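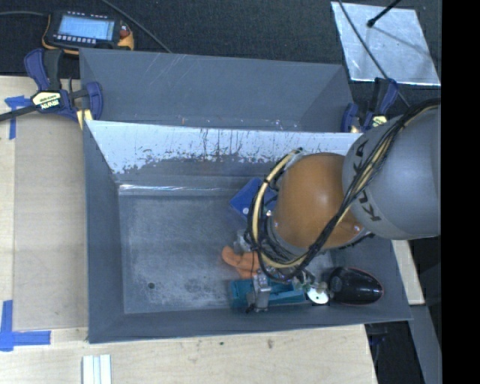 Bacs gris Skondasico, grand modèle : mon avis après un hiver d'utilisation

J'en ai pris deux en novembre, sur les conseils de Lena, ma belle-sœur, qui ne jure que par ça pour son atelier. À 18 euros pièce je n'étais pas très chaude (on trouve des caisses à trois fois rien en grande surface !), mais j'en avais assez des cartons qui s'affaissent et je me suis laissé tenter.

Alors, premier point, le format. Un grand rectangle tout simple, gris, avec des parois bien hautes. Chez moi ils vivent l'un derrière l'autre sur le plan de travail en bois clair du garage, et c'est devenu l'endroit où tout atterrit. Les jouets du bain, les pièces de bricolage, la balle du chien, le truc orange tout en bosses que mon fils refuse de jeter... On pose, on oublie, on retrouve. J'aime beaucoup qu'il n'y ait pas de compartiments : les objets restent étalés au fond et on voit tout d'un coup d'œil en se penchant dessus, à condition de ne pas empiler. Dès que je fais deux couches, c'est fini, je cherche pendant des heures.

Le gris, j'en pensais du mal au départ. Trop triste, trop bureau. Eh bien je suis revenue là-dessus — tout ce qui est bleu, blanc ou turquoise se repère tout de suite. Par contre pour les petites vis et les rondelles, oubliez, prenez une boîte à part. J'ai gardé mes vieilles Liron pour ça.

Côté solidité, rien à redire. Je les ai chargés à 20 kilos environ pour déménager les livres de ma mère, le fond n'a pas bougé. Le rebord, lui, est un peu dur pour les doigts quand on porte lourd, j'ai fini par mettre des gants. Et ça se lave au jet en deux minutes, ce que je ne peux pas dire de mes paniers en tissu !

Ce qui m'agace : le couvercle est vendu séparément, et il était en rupture les deux fois où j'ai regardé. Omolara, ma voisine, a posé une planche sur le sien, ça marche très bien mais ce n'est pas franchement élégant. Autre chose, vérifiez la profondeur de vos étagères avant de commander. Les miennes font 40 cm et le bac dépasse devant, d'où le plan de travail. J'aurais dû mesurer, je sais.

J'avais essayé avant ça un modèle Skinach, plus joli, avec des poignées arrondies, mais les parois étaient si basses que la moitié des affaires passait par-dessus bord dès qu'on le déplaçait. Je l'ai donné.

Je mets quatre étoiles sur cinq, la cinquième attendra le couvercle. Et j'en reprendrai sûrement un troisième pour les affaires de jardin au printemps, en espérant que le prix n'ait pas grimpé d'ici là.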